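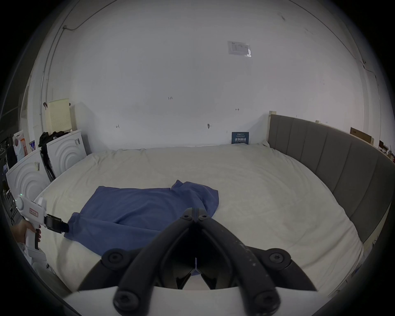
How to measure a window for a replacement

Before you ask any company for a price, it is useful to have your own measurements. They do not need to be perfect. The fitter will measure again before the order is made, but with good numbers you can compare two or three quotations fairly.

What you need: a steel tape measure, a pencil, paper, and a small step if the window is high. Please do not use a cloth tape from the sewing box, it stretches.

Step 1. Work from outside if you can do it safely. Inside, the plaster often covers a part of the frame and you will get a number which is too small.

Step 2. Measure the width of the opening from brick to brick. Do it at the top, in the middle and at the bottom. Write all the numbers in millimetres and put a circle around the smallest one.
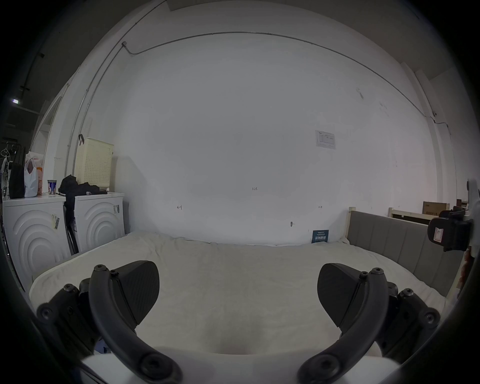
Step 3. Do the same with the height, at the left, in the middle and at the right. Measure from the underside of the lintel to the place where the sill meets the frame. Again, keep the smallest number.

Step 4. Take off the fitting gap. My colleague Arif Nair, who taught me this work in Fisbridge, takes 5 mm from each side, so 10 mm from the whole width. For the height, ask your supplier, as it depends on the sill.

Step 5. Check if the opening is square. Measure both diagonals. If the difference is more than 9 mm, write this on your paper and tell the company when you call.
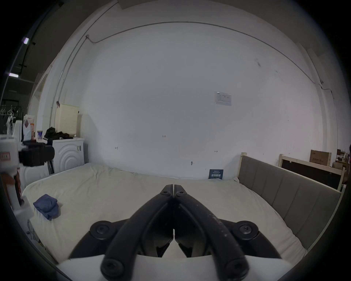

Step 6. Make a simple drawing, as seen from outside. Show which parts open, and on which side the hinges are. Many mistakes come from a drawing made from inside and read from outside, so write the word OUTSIDE on it in big letters.

For a bay window, measure each section separately and do not try to guess the angles. Leave them to the fitter.

If your window is narrower than 700 mm, ask also how wide the glass will be. New frames can be thicker than the old ones, and in a small window you will notice the difference.

Viera Ďurica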